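Bimanual teleop demos: policy stalls before grasp, replay of the same episodes works

Asked by nghorbani
Tags: teleoperation, imitation-learning, bimanual, data-quality
Viewed 2849 times

I have a two-arm tabletop cell, parallel grippers on both sides, leader-follower teleoperation through the Vuvaneo control stack (joint-space mirroring, no force feedback). One overhead camera, plus one camera on each arm. The whole cell is curtained in black fabric so that the room lights don't matter.

The task is a multi-object sort on a tabletop with household items. I have 809 demonstrations. Two operators recorded them, me and a colleague. State, action and images are logged at the same rate. The action is the leader joint position, the observation is the follower joint position plus the three images.

Symptoms:

- Open-loop replay of any recorded episode, with the objects put back at their start positions, completes nearly every time.
- The trained policy moves both arms in, gets to a point a few centimeters over the first object, and stops. It sometimes sits there until the episode times out at 3000 steps. If I nudge one of the arms it usually gets going again and finishes the grasp.
- Validation loss looks fine. It goes down and stays down.
- It is worse with the left arm than with the right.
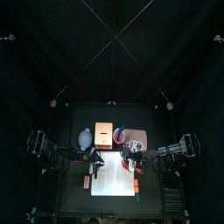 I have tried longer training, a smaller learning rate, and random crops on the images. Random crops made the grasps a bit less accurate and did nothing for the stall. Action chunk length is 77 steps, and the policy executes the full chunk before it queries again.

Other things that may matter. The operators stand behind the cell and look mostly at the overhead feed on a monitor, but my colleague likes to lean over and look through the gap in the curtain. We were told to "take our time and be careful" with the grasps, so both of us hover over the object and then go down. The leader arms have a small dead zone in the gripper trigger. The start pose is the same every time, to within what the homing routine gives.

Is this a data problem or a model problem? I would like to avoid recording everything again if I can.

Niloufar Ghorbani

2 answers

Answer 1 (accepted)

Data problem, mostly, and you described it yourself in the second to last paragraph.

When the operator hovers, you record a long run of steps where the observation does not change and the action is "stay here". Then at some step the operator decides to go down. Nothing in the images or in the joint state tells the policy which step that is. The decision is in the operator's head. From the policy's point of view the same observation maps to "stay" a large number of times and to "descend" once. It learns "stay". The loss is low for the reason that "stay" is the right prediction for nearly all of those samples, so validation loss will not show you anything.

Replay works because replay does not look at the observation at all. It is a good test of calibration and repeatability, and yours passed, so you can cross those off. It says nothing about whether the demonstrations can be learned.

The nudge result fits too. You push the arm out of the narrow band of states where the hover samples live, and the prediction changes.

What I would do, in this order:

1. Plot joint speed over time for 20 or so episodes, both arms. Mark every stretch where both arms are under a small speed threshold and neither gripper command changes. Do it per operator. I expect one of you has far longer pauses than the other.

2. Trim those stretches. Keep a few steps at each one so the motion stays continuous, drop the rest. Do not trim on one arm alone. If the left arm is holding still while the right one works, that stillness is real and has to stay in. The condition is both arms still.

3. Leave the gripper close alone. The fingers need time to close and the operator is right to wait there. If you trim on arm speed only, you will cut the closing phase, and then you get a policy that lifts before it has hold of anything. I have done this.

4. Retrain with no other change. Same seed, same chunk length. Otherwise you will not know what fixed it.

5. Only then change the chunk. A full chunk executed open loop can carry the policy across a pause, but it can also land it in the middle of one, and the next query starts from the worst possible state. Try executing the first half of the chunk and querying again.

On the left arm being worse: check which arm normally goes first in your demonstrations. If the left arm starts the task, it gets the first hover, and the operators will have been slowest there. Also check the trigger dead zone. If the left one is wider, the recorded command changes later than the operator meant it to, and that adds still steps exactly where you don't want them. Log the raw trigger value for a minute on each side and compare.

You should not need to record everything again. You may want to add a small set of new episodes once the operators have changed how they work. Instructions that I give to operators:

Decide before you start which arm moves first and in what order the objects go. Keep that order for the whole set.
Approach on one continuous path. Slow is fine. Stopped is not.
If you have to stop and think, discard the episode.
If you miss a grasp, back off and try again in the same episode. Keep those, they are useful.
Look at the camera feeds only.

The last one is for your colleague. If an operator looks through the curtain, he or she is acting on depth information that the policy does not get from the overhead camera. You get motions that are correct but can't be explained by the recorded images. Close the gap, or put the wrist feeds on the monitor next to the overhead one. With all three feeds up, operators hover less anyway, as the hover is often just them trying to judge height.

Angeliki Karras

Comments on answer 1

nghorbani: Plotted it. Median pause before the first grasp is more than twice as long for me as for my colleague, so I am the problem and the curtain is not. Trimming now. What threshold did you use?

akarras: Depends on encoder noise. Record a minute with the arms powered and nobody touching the leaders, take the largest speed you see, and set the threshold a little over that. Filter first if the signal is rough.

nghorbani: Trimmed and retrained with nothing else changed. The stall over the first object is gone on the right arm and rare on the left. Left trigger dead zone was wider, as you said. Fixed in the config. Accepting this.

pdl_4: Does trimming not break the time base? Velocities implied by the actions will jump at the cut.

akarras: With position targets and a few steps kept at each pause, the jump is under the noise. With velocity actions you would have to resample. The question says joint position.

Answer 2

Had the same thing on a Hanevov cell. We put the last few actions into the observation so the policy could tell how long it had been waiting. It helped with the stall, but then it started copying its own previous action and drifted in other places, so we took it out again.

In the end we moved to kinesthetic teaching for the grasp part (arm in gravity compensation, operator holds the wrist and guides it). You feel contact directly and the pauses mostly go away. Drawbacks: hands are in the camera images, one person can't guide two arms well, and on our arms the gravity compensation was off by enough that the recorded path sagged when played back. We masked the hands, which was a lot of work. For a two-arm task I would stay with leader-follower.

Also check your camera timestamps. Ours were taken when the frame arrived at the PC and not at exposure, so every image was late against the joint state. Doesn't cause a stall by itself but it makes fast approaches look wrong.

Comments on answer 2

nghorbani: Timestamps are on arrival here too. Will look at it. Two-arm guiding by hand is not an option, the arms are on opposite sides of the table.

akarras: For the offset, blink an LED from the controller and compare the log with the first bright image. Subtract a constant. Check all cameras, they will not be the same.

Last activity 2021-05-02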